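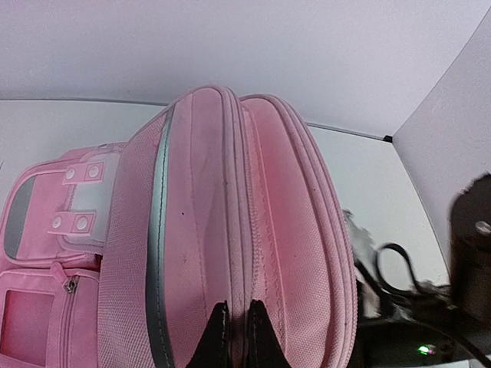
Project Report: Trying Out the Skiler Arm Kit for Packing and Unpacking School Bags
Tyra Sundqvist, Kelham building, second-year robotics project

1. Why I picked this kit

When our course leader, Dr. Ó Silleabháin – sorry, Dr. Ó Súilleabháin, I have been spelling it wrong since January – asked us to choose a product and review it as a real customer would, most of my classmates went for wheeled robots. I wanted an arm. My little cousins live with us, and every school morning is a hunt for a zipper that will open and a lunchbox that has gone missing inside a bag, so I suppose the subject was waiting for me at home!

The Skiler kit is a tabletop arm with a two-finger gripper and a small wrist camera, sold as a set for schools and small labs. It comes with a recording program called Sirine, which lets you guide the arm by hand, save what it saw and did, and train it on the result. The department already owned two of them, so I could start right away without begging for a budget.

2. What I asked it to do

I kept to three tasks, and I used a child's pink backpack for all of them:
Take hold of the carrying handle and lift the bag a little.
Find a zipper pull and move it along the track.
Press the bag gently from above so it settles flat before the next try.

I know the last one sounds like filler. It came out of my first week, when I kept stopping to straighten the bag between runs and thought the arm might as well learn to do it.

3. How the recording went

Setting up took most of a Wednesday, mainly the wrist camera. The manual has you tighten its bracket before you connect the cable, and my advice is to do it the other way around, as the plug is very hard to reach afterward. Once that was sorted, the rest of the manual was friendly and clear, with big drawings.

Over the whole project I saved 1,842 short recordings. Sirine sorts them into "keep" and "check," and after going through the second pile by hand (with a lot of tea) I was left with 848 that I was happy to train on. That is less than half, which disappointed me at first. Many of the ones I dropped were my own fault – I had nudged the arm too quickly, or let go of it before the fingers had closed.

4. What I found

The handle was the easy part. A loop of strap gives the fingers something to go through, and the narrow, pointed tips on our gripper slid in nicely. After training, the arm managed the lift on most tries, even when I turned the bag a little.

Zippers were harder. Where two rounded compartments sit side by side, the tracks curve close to each other, and the arm would often go down into the seam between them and wait there, as if it had arrived. Recording more starts from directly over the seam helped, though I would have liked Sirine to suggest it. The small front pocket, with its metal pull hanging free, gave better results than either of the big compartments.

Soft padding also confused the force setting. On the lowest level the fingers slipped off the fabric, and on the middle level they pushed the whole bag across the table. I ended up between the two, which you can only do by typing a value into the settings file.

5. Would I recommend it?

Yes, for a class like ours, and with some patience. The arm is sturdy, the program is pleasant to use, and I learned more from sorting bad recordings than from any lecture this term (please don't tell Dr. Ó Súilleabháin). I would ask Skiler for a finer force slider, a longer camera cable, and a way to sort recordings by starting position. A student with only a weekend to spare should stick to the handle task and leave zippers for later.

My settings file and notes are in the shared folder at Kelham, under "bag tasks," for whoever takes the arm next.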